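Mayu Katayama
27/03/2020

I've now been told by three separate people that the way to fix an office snack corner is "merchandising." So, a thread, from someone who does not believe in merchandising.

Background: our floor at Torkinham used to keep snacks in a drawer. You opened the drawer, you took chips, you closed the drawer. It worked the way a drawer works.

Then Chih-ming Siu came back from a visit to the Grostorbridge office with the idea that food should be "faced." Labels forward, colors grouped, drinks low, bags in the middle, cartons up top. Like a corner store, he said. We are 11 people.

So now we have the wire rack. 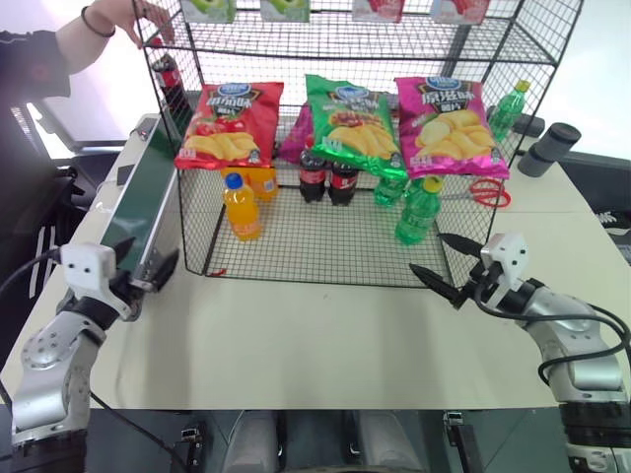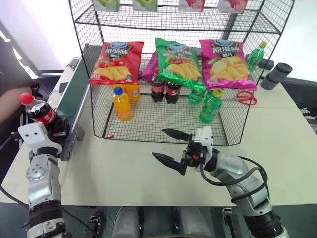
Red, green and magenta chips, cartons on the upper shelf, orange drink and cola and the green soda down on the bottom.

Fine. It looks good. I'll give it that much and then I'm going to complain for the rest of the thread.

Complaint one: chip bags do not want to stand up. A chip bag is a pillow. You lean it back against the wire, you walk away, and it starts thinking about lying down. Every article on pantry displays shows bags standing like soldiers and I would like to see those same bags after lunch.

Chih-ming says the trick is to shake the chips down to the bottom so the bag has a base. I tried it. You get a bag with a base and a lot of crumbs.

Complaint two: the bottom. Everyone agrees bottles go low because they're heavy. No argument there. But put bags directly over bottles and the bags sag over the caps, and then you can't get a bottle out without moving somebody's chips. That's a design where every drink costs you a bag of chips.

The fix I was offered was "just take the front one." Sure. And when the front one is orange and I want cola?

Complaint three, and this is the one I care about: wire floors. A small round bottle on a wire mesh floor is never quite level. It settles into the squares however it likes. I cut a piece of stiff card to go under the drinks and it was gone the next morning because it "hid the grid." The grid is the part people love, apparently.

I looked for any real proof that facing your snacks does anything at all in a place where nobody pays for them. What I found was a lot of store advice copied into home blogs. A store wants you to buy more. I want to find the plain chips.

The one claim I was ready to accept was that you waste less when you can see everything. So I kept a list. In September, in the drawer days, we threw out 6 things that had gone past date. Since the rack went up, 3. That sounds like a win until you remember that September was also when someone ordered a case of that Jesholm seaweed cracker and not one person would touch it.

So I'm calling it unproven. Chih-ming is calling it half the waste. He has put it on a slide.

Things I will admit:

Splitting the top shelf by color is useful. Green cartons on one side, red on the other, and you can point to what you want from across the room. I was wrong about that one.

Flavors next to each other, one bag of each in front, spares behind. Also fine. Although the spares do slide down into the gap, and then you have a sort of chip bag that belongs to no row.

Things I will not admit: that it needed a name, a slide, or a restocking chart with 52 little boxes on it, one for each week of the year. The chart is taped inside the cupboard. Three boxes are filled in, all in the same pen.

Someone asked what I'd do instead. Easy. Same rack, if we must. Bags on top where they can flop, cartons in the middle because cartons are square and behave themselves, bottles at the bottom with a proper flat liner. Scissors on a hook, on a string, forever.

I proposed this. The answer was that bags on top "lose the color story." I don't know what the color story is. It's potato chips.

Onyeka from the second floor wants one now too — she came by, looked at it for a good long while, and asked where the wire shelves were from. So it's spreading. I told her to try a drawer first.

Anyway, if anyone has a way to keep a chip bag upright that doesn't involve clips, tape or shaking it, I'm open. I've tried the bookend. The bookend fell over too.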